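Hand stops short of the bottle after I changed the wrist camera settings (simulated kitchen cell)

Posted by Nele Gerlach
Tags: simulation, grasping, hand, calibration

Hello to all. English is not my first language, so please tell me if something is not clear.

I look after one simulated cell in our group. It is a kitchen counter with an arm and a black hand, and we run the Jallska controller on it, the same version as on the real arm. Until May everything was fine. Then I changed the camera resolution to make the pictures match another set, and since that day the hand closes too early when the bottle is lying down. With the bottle standing up it works nearly always. I ran 200 trials with the bottle lying and in 32 of them the fingers closed on air in front of the cap.

What I have already tried:
I loaded the old grasp file again. No change.
I made the friction of the bottle higher. No change, and I think this was a silly idea, because the fingers do not even touch it.
I restarted the whole scene from seed 741, which was always a good one. It fails there too.

The arm itself goes where I tell it. If I type the position by hand, the palm arrives correctly. Is it possible that the camera setting has an influence on the grasp point? I did not touch anything else, I am quite sure of this.

Brodie Goodwin
Reinstall it. We had something strange like this with Kingi and a clean install cured it. Also check that your graphics driver is not too old.

Nele Gerlach
Thank you, but I did a clean install on Tuesday and it is the same.

Mereana Quinlan
I am also not a native speaker, so we will manage together.

I believe the camera setting is the cause. When you change the resolution and the new one has another shape than the old one, the renderer puts black bands at the top and bottom to fill the space. The detector does not know about the bands. It takes the height of the full picture, bands included, and calculates the distance from it. For a standing bottle the mistake is small. For a lying one the grasp point moves towards the neck, and your fingers close before they should.

Please do it in this order:

Stop the controller first, then open the camera file of the cell. If you edit while it runs, it will write the old values back when it closes.

Look for the two lines with the padding, top and bottom. In your file they are probably both zero. Write there the real height of each band.

Calculate the focal values again from the visible strip only. Do not copy them from the old file.

Delete the stored grasp points. They were made with the wrong camera and they will be used again if you leave them.

Then put the bottle on its side with the neck towards the hand, stop the arm just before closing, and save one picture from the camera. 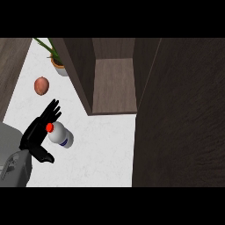 Draw the calculated grasp point on the picture you saved. It must be on the body of the bottle. If you find it on the red cap or in the free space before it, the padding is still wrong and you should not waste time with more trials. Repeat this with the bottle turned the other way, as an error in the sign can hide when you test only one direction.

One more thing: leave the plant and the small objects on the counter while you test. I once cleared everything away to make it simple, and then I had to do the work a second time with the full counter.

Nele Gerlach
The padding was zero in both lines, exactly as you wrote. I have put in the values and deleted the stored points. The drawn point is now on the body in both directions. The long run is going tonight and I will write the number here when I have it.

Lorraine Tamihana
Does the same apply if the bands are at the left and right? I have a Horham cell with a tall picture.

Mereana Quinlan
Yes, but the lines have other names there, pad left and pad right. The order of the steps is the same.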